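The Bench Comes Back: Inside the Repair Room at Erkanora

When the Erkanora Institute opened its first repair room in 1959, radio sets made up most of the work. Members brought them in from the surrounding streets, and a bench fee covered solder, flux and lamp oil. The room closed when the building was sold, and its tools were packed away in crates.

It reopened last January on the second floor of the Institute's present home on Zaria Street. There are 43 places on the current course list, and all of them are taken. Classes are held in the evening, from half past six until nine, and each student is assigned a tool for the full term.

Mahnaz Vahidi, who directs the program, regards the soldering iron as the proper starting point. Students spend the first two sessions learning its parts before they join a single wire. They learn where the heat is made, how it travels along the barrel to the tip, and why the ribs and slots near the handle must be kept clear of tape and dust.

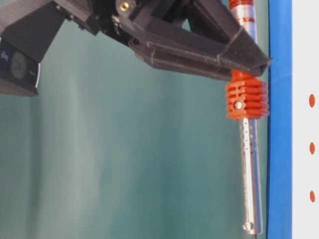 How long should a soldering iron be left to heat before use?

Most plug-in irons need three to five minutes. The usual test is to touch solder to the tip: if it melts at once and spreads evenly, the iron is ready.

The Institute teaches this test ahead of any other skill. According to Benedikt Camenzind, the senior instructor, most failed joints in a beginner's first month can be traced to impatience. A joint made with too little heat may look sound and still part under a light pull. His students make 58 practice joints on scrap board during the term, and every one is pulled, inspected and entered in a notebook.

Care of the tool receives equal attention. The tip is wiped on a damp sponge or brass wool and given a fresh coat of solder before the iron is switched off. Filing is discouraged, as it removes the plating that protects the copper beneath.
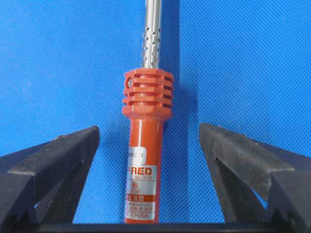
Instructors also ask students to check the cord and the collar screw at the start of each class. A loose screw lets the barrel shift in the handle, and the fault is easily mistaken for an unsteady hand. Irons that fail the check go to Tihomir Omerović, who keeps the spare elements and tips in labeled drawers behind the stockroom door.

The program is paid for in part by the Vukčević Fund, which granted the Institute $2,649 for new tools and fume extraction. Course fees cover the remainder. Filipa Quintela, who manages enrollment, reports that the next term will add an afternoon class for students who work at night.

Repairs for the public will resume once the present class has finished. Lamps, radios and small audio equipment will be accepted at the front desk, with the owner's name and a short written account of the fault attached.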